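Chapter 6
Laundry in Small Spaces

Before you start: read the Vakholm notes in chapter 3. You'll need the sorting terms.

Most home laundry never sees a laundry room. Hallways, porches, the end of a bed. This chapter covers the part between the line and the closet – carrying, setting down, sorting, folding. Short chapter. Do the exercises anyway, they're quick and they come back in the Arnaud project on page 457.

Key words: load, bin, drape, sort order, resting hight.
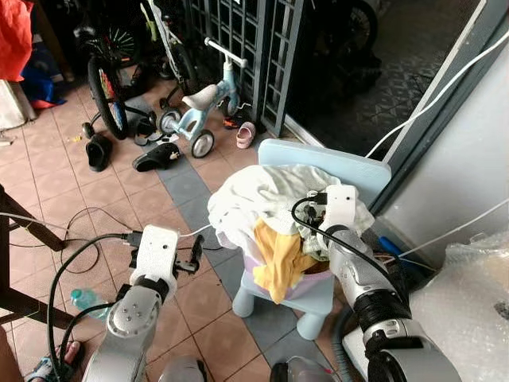 Resting height comes first. A bin on the floor means bending for every piece, and backs give out before the pile does. Use what's already there – a child's chair will do, like the light blue plastic one on the tiled porch. Watch the overhang too: the mustard-yellow cloth hangs down over the front of the bin. Lift hanging peices first, then the bunched white stuff on top.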